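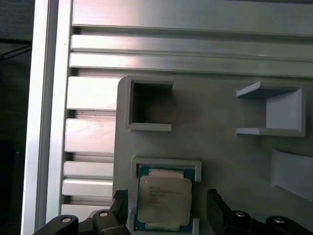

Máté Balogh wrote in after the last newsletter to say the new weigh-in rule will cost Wesstead half its junior wrestlers, and that the club should have been asked before it was brought in. His letter ran to two pages. The main point was that a same-day weigh-in, held an hour before the first bout, leaves families from out of town with a very early start and nothing to do if their kid misses weight.

4 min read

We passed the letter to the league and have had a reply, so this item sets out what is changing, what isn't, and what Wesstead families need to do before the Gisteseck Open in July.

Up to now juniors have weighed in the evening before competition. Under the new rule they weigh in on the morning. The scales open two hours before the first whistle and close one hour before it. There is one attempt on the official scale, and a second attempt is allowed only if the first was over by less than half a kilo. A test scale will be set out in the corridor and can be used as often as people like.

The league's reason is weight cutting. With a full night to recover, some older juniors had been dropping well below their normal weight and then eating and drinking it back before they wrestled. The coaches at Sipos raised it two seasons ago after one of their boys fainted in the warm-up area. He was fine by lunchtime but he didn't wrestle that day, and his parents took him out of the sport for the rest of the year.

Máté's concern about travel is a fair one. From Wesstead to the Gisteseck hall is a bit under three hours if the road is clear. The league has agreed to stagger the sessions, so under-12s and under-14s will weigh in first and wrestle first, and the 16s and 18s won't be needed until late morning. That helps the older kids. It doesn't do much for the younger ones, and we have said so.

What the league did change after his letter is the penalty for missing weight. In the first draft a wrestler who was over was out of the tournament and the fee was kept. Now they can move up one class on the day, provided there is a space in the bracket. If there is no space, the fee is refunded, less the insurance portion.

Entries are capped at 300 across all age groups. Last year's tournament drew 1290 paying spectators over the two days, and the hall has asked for the crowd to be kept off the mat edge this time. Only one coach per wrestler will be allowed in the corner, and coaches need to have their pass on a lanyard. Wesstead has enough passes for everyone who has done the course. If you did the course but have not had a pass, see the desk at training.

The entry fee is $50 for one style. Anyone entering both freestyle and Greco pays $59, which covers both brackets. Please pay the club and let us send the entries in together. Two families paid Gisteseck directly last time and it took until spring to sort out.

Weight classes are the same as last season except in the under-16 girls, where two of the middle classes have been merged. There were three wrestlers in one and two in the other last year and most of them ended up facing each other anyway. If your daughter is in that age group, check the new list on the noticeboard before you fill in the form.

There is also a change to the warm-up. Gisteseck has only two practice mats, and they will be allotted by club in half-hour blocks. We are sharing ours with Grukaveck, who are bringing a small team. Their coach has asked if some of our lighter kids could pair up with theirs, as they have only one wrestler below 40 kilos. We've said yes.

On preparation, the coaches' advice hasn't changed. Juniors should enter the class they walk around at. Nobody under 14 at this club is to cut weight for any event, and that includes skipping dinner the night before or running in extra layers. If a wrestler is between classes, go up. Bring breakfast to the hall and eat it once you are off the scale. The canteen opens after the first session has started, so don't count on it.

A few people asked about sharing cars. There is a sheet at the desk with spaces for drivers and passengers. At last look there were more passengers than seats.

Máté has asked that the rule be reviewed at the end of the season, and the league has put it on the agenda. He still thinks it's wrong for the under-12s. Anyone who wants to add to what he wrote can leave a note at the desk or email the club, and we will send the comments on together after Gisteseck.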